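## 3. 試料と作業面

本報告では、ストラップの付いた布製品を小さく畳んで収納する手順のうち、本体の折り方とストラップの処理について検討した結果を述べる。前章で扱った平らな布（タオル、ふきん類）では、端と端を合わせる操作を繰り返せば形がほぼ定まった。ストラップが付くと折り線の位置が制約され、同じ手順では畳んだ後の輪郭が安定しない。

試料はFimikの布製品である。以下、試料Fと呼ぶ。比較用にAdardの製品（試料A）も用意したが、ストラップの取り付け方が異なるため、本章の結果は試料Fに限る。両者の差は付録に回した。

作業面には大理石調の模様のある天板を用いた。試料を置く位置は天板の中央付近とし、ストラップが天板の端から垂れないようにした。端から垂れたストラップは自重で本体を引き、折り線がずれる原因になる。予備試行ではこのずれを見落としており、その分の記録は集計から除いた。

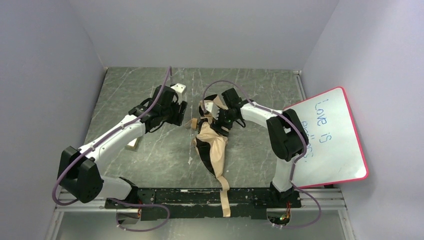

図1　天板中央付近に置いた試料F（ベージュと黒、ストラップ付き）

## 4. 手順

折り畳みは次の順で行った。

1. 試料を天板に置き、ストラップを本体の外へ出す。
2. 本体の長辺を内側へ折る。折り線は縫い目と平行にとる。
3. ストラップを本体の上に戻し、重ならないように並べる。
4. 短辺方向に折り、全体を収納箱の幅に合わせる。
5. 1000 gの板を載せ、3分間置く。

手順2で縫い目を基準にしたのは、布の端が必ずしも直線になっていないためである。端を基準に折ると、重なりが増えるにつれて誤差が積み上がり、最後の折りで角が飛び出す。縫い目を基準にすると角の位置は多少ずれるが、厚みの偏りは小さくなった。

手順3は当初、手順2の前に置いていた。ストラップを先に本体の内側へ入れると見た目は整うものの、折り線の下に段差ができ、板を外した後に上の層が浮く。順序を入れ替えてからは浮きが減った。ただし、ストラップが最後の折りの外側に来るため、箱に入れる際に引っかかりやすい。この点は未解決である。

## 5. 結果

試行は50回行い、板を外した直後の輪郭と、最上層の浮きを記録した。評価は「箱にそのまま入る」「押さえれば入る」「畳み直しが必要」の区分とした。

畳み直しが必要になった試行は、手順2の段階で布の層がそろっていないものに集中していた。持ち上げる位置が布の先端に近いと、先端側に布が集まり、つまんだところから斜めのしわが出る。上側に重なった層は別々に垂れ、降ろしたときに元の位置へ戻らないことがある。縫い目を保ったまま移動させるには、先端をつまむより、縫い目を挟んで両側を支えるほうがよいと考えられる。

折り返した縁の縫い目は周囲より硬く、曲げる位置としては扱いにくい。縫い目をまたいで折ると厚みが増し、箱の高さに影響する。折り線は縫い目から離し、縫い目自体は平らな面の中に残すようにした。
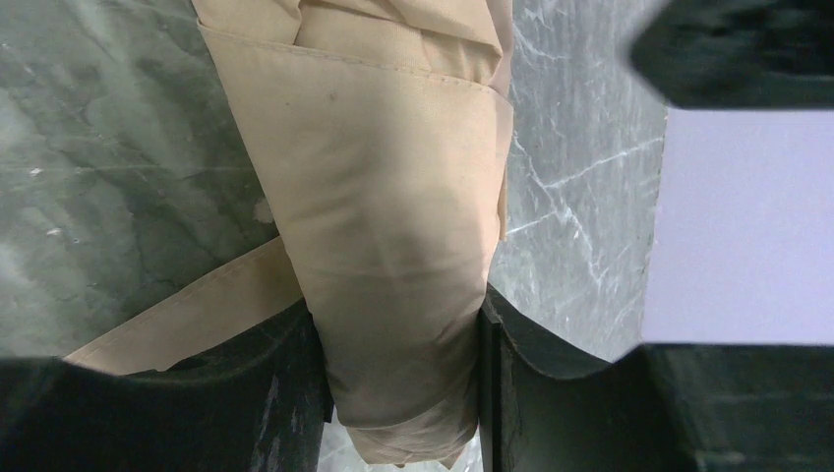
Bjartur Hjaltadóttirからは中間発表の際、縫い目を基準にするなら、縫い目自体が斜めになっている個体をどう扱うのか決めておくべきだという意見が出た。輪郭の評価だけでは、基準線の傾きと折りの誤差を区別できないという指摘である。

この指摘を受け、試行前に縫い目と本体の長辺との角度を測り、記録表に欄を追加した。角度が大きい個体では、縫い目との平行を優先せず、長辺の両端から等しい距離に折り線をとる。追加後の試行数は少なく、傾向を述べるには足りない。

## 6. 収納箱との関係

箱はChambiの浅型を使用した。棚板の幅が800 mmを超えるため、箱は横に並べて置ける。布製品を立てて入れる方法も試したが、試料Fはストラップ側が重く、箱に余裕があると傾いた。平置きでは傾かない代わりに、下の製品を取り出すとき上のものが崩れる。現時点では、平置きとし、重ねる場合はストラップの向きを交互にする配置を採っている。

Arnulfo Mosqueraの集計では、向きを交互にした箱のほうが上面の傾きが小さかった。同じ向きで重ねた箱ではストラップのある側だけが高くなり、ふたが片側で浮いた。

## 7. 残った作業

- ストラップの引っかかりを防ぐ留め方の検討。細い帯で巻く方法と、最後の折りに挟み込む方法を比較する。
- 試料Aへの手順の適用。手順3の位置を見直す必要がある。
- 板の質量と置き時間の組み合わせの確認。今回は条件を固定しており、短縮できるかどうかは調べていない。
- 記録表の書式の統一。4月以前の表には縫い目の角度の欄がなく、そのままでは結合できない。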